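Section 4: Sending a petition to your representative

Read section 3 first if you havent made a Prustard account. You can't send anything without one.

Before you start

Have ready: your postcode, the petition text, the names of whoever is signing with you. Narkstead residents use the Narkstead list. Everyone else, the general list. Don't use both, duplicates get thrown out and sometimes the original goes with them.

4.1 Start a new petition

1. Log in. Click New, top of the left-hand menu.
2. Pick a level: Ward, District or National. Can't be changed later.
3. Type a title. Short. "Stop the bus cuts" is fine.
4. Choose who it goes to. The list shows sitting members only. If your seat is vacant it shows the clerk instead.
5. Press Save draft.

Note: drafts are kept for 63 days, then wiped. No reminder goes out.

4.2 Write the text

1. Open your draft, click Body.
2. Say what you want done in the first line. "We ask the council to..." works well.
3. Give your grounds underneath. Limit is 875 characters including spaces. The counter is bottom right and goes red when you're over.
4. Don't paste from a word processor. Curly quotes come out as question marks. Use Paste plain.
5. Press Check. It looks for blank fields and banned words, not spelling. Spelling is on you.

Caution: no accusations of crime against a named person. Petitions with these are held by the moderators and may be deleted. Same goes for home addresses and private phone numbers.

4.3 Collect signatures

1. Click Share. Copy the link.
2. Send it round however you like. Email, leaflets, door to door with the paper form.
3. Paper form: Print, then Blank sheet. A4, one side only. Black ink.
4. Each signer fills in their own line. Name, postcode, signature. Ditto marks are not accepted, even for the same household.
5. Type paper names in under Add offline. Keep the sheets untill the petition closes, you may be asked for them.
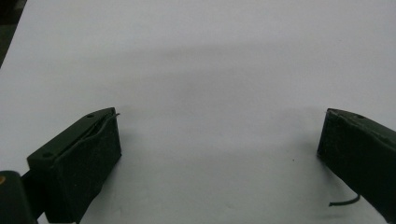

THRESHOLDS AND REPLIES

Ward petitions need 500 valid signatures before they get a debate slot. Under that they still go to the member, but as a letter. District and National thresholds are set by the body itself, see the Levels page.

4.4 Submit

1. Check the total on the dashboard. Unverified names show in grey and don't count yet.
2. Press Submit. Enter your password again when asked.
3. Wait for the receipt email. Has your reference number in it. Write it down somewhere.
4. No receipt? Look in junk, then try Resend. Resend works 3 times, after that you need the help form.

Note: the system is offline for maintenence every Saturday night. Submissions made then sit in a queue and get Sunday's date. Matters if you're near a deadline.

Caution: once submitted, text is locked. Typos included. You can withdraw and start again but signatures do not carry over.

4.5 If the member doesn't answer

1. Open the petition, click Chase.
2. Pick the polite template or write your own.
3. Still nothing, click Escalate. Goes to the party office, or to the clerk if the member is an independent.

Chase is greyed out during an election period. Comes back when the new members are sworn in.

Users moving from the old Urkel system: your closed petitions are under Archive, read only. Open ones have to be retyped. For the Salinas mailing add-on go to section 6.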